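Home Forums Kitchen & Table Search Log in
Reading time: 3 min

Thread: Hotdale bowl, worth the money?

wsalinas
The Hotdale shop wants 80 dollars for one cream bowl. "Everyday heirloom," says the card. I don't buy it. A deep bowl on a narrow foot tips when you toss a salad in it.

prys_h
Mine hasn't tipped in 3 years. Have you used one, or are you just reading the card?

wsalinas
Used one for a week at work. Wide, yes. Steady — not sure. Our table has cracks in it too, so maybe blame the wood.

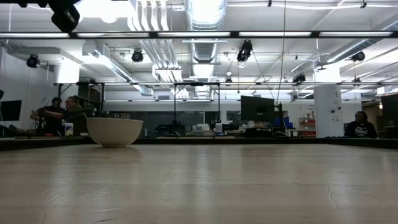
Aurelio Ventura
Cracks that fine won't rock a bowl. Put water in it and push the rim. If it stays put, your complaint is the price.

wsalinas
My complaint is both. And "heirloom" means what, exactly?

ese.o
It means 80 dollars. I'm with Wenceslao on that part. The foot is fine, though. Soup bowls have had narrow feet forever.

prys_h
Try it with a heavy salad and report back.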